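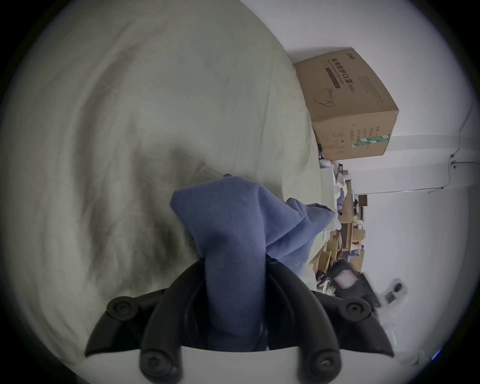
Norkgate Residential Textiles: Notes from the Open Day

July, by Vimala Murthy

The visit began at 1420 in the bedroom section of the Norkgate house in Fumville. Larysa Hrynyshyn runs the folding and bed-dressing work there and took our group through it. Group size is limited to five.

The bed is made up with a plain fitted sheet in a muted green, pulled over the corners and left unironed. Wrinkles remain after fitting. Hrynyshyn does not correct them, as the sheet serves as the work surface for soft goods and is disturbed again within minutes. The headboard is gray, upholstered in tall vertical padded panels. The wall beside the bed is plain white. 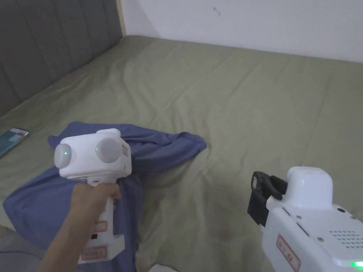
Soft items are started crumpled. A blue cloth bunched into a twist has to be opened before any fold can be set, and the procedure sheet allows two lifts for this. The first lift finds a free edge. The second spreads the cloth toward the headboard. Folding then proceeds in halves, with the edges aligned to within 28 mm at the open end. Items outside that tolerance are shaken out and restarted.

Celina Wysocka asked whether a firmer mattress would give flatter results. Norkgate tested one from Zollen last year and found no difference on knits. Woven pieces improved slightly. The log for both trials runs to 1000 entries and can be read on request at the front desk.

Storage was covered briefly. Parking is behind the building, entrance on the north side.

Contact: Jadwiga Witkowska, visits desk
© Pietrzak Visit Reports. All rights reserved. Back to top

This site uses cookies. Accept | Settings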